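Zandex Two-Arm Table Cell — planning and buying guide
Grullden Automation, Farkside office
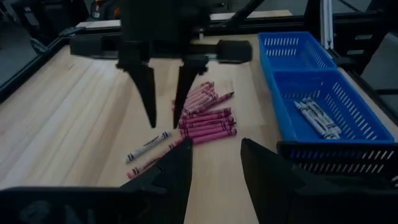
Before you ask us for a quotation, please decide which objects the cell must handle in its first year. The price of the arms is the same for every customer, but the fingers, the baskets and the table top depend on your objects, and these are the items where budgets are most often wrong. A sorting job with wax crayons is a good starting point for planning. Pink and white crayons share one table, the slotted plastic baskets stand along the side, and both grippers must work close to the wood. For thin objects like these we supply the tapered fingers, which can come down between pieces that lie side by side. For boxes or bottles you will need the wide fingers, and they are quoted separately.

What is in the base package
Two arms with grippers
One pair of tapered fingers for each gripper
Wrist camera, one per arm
Metal frame with cross bar
Wooden table top, light finish
Control computer and cables (9 metres)

What is not in the base package
Baskets and other containers
Spare fingers
Floor fixing
Operator training at your site

Spare fingers
We advise to order one spare pair per arm together with the cell. The tips touch the table many times in a shift and they wear. If you order them later, the delivery time is 20 working days — with the cell they travel in the same crate and you pay no extra freight.

Baskets
You may use your own. Please send us the outside dimensions before we fix the layout, as the arm has to reach over the far wall of the basket without touching the frame. Ventilated baskets are light and can move when a finger touches them, so we sell a strip of rubber matting for 19 euros.

Space and power
Leave 1000 mm free on the side where the operator stands. One normal wall socket is enough for the cell.

Prices and orders
The present price list is valid from February. Customers in the Ramalho group order through their own purchasing office. All others please write to Esther Ndung'u at Farkside, and tell her the objects, the number of shifts and the room height.

Page last changed 22nd July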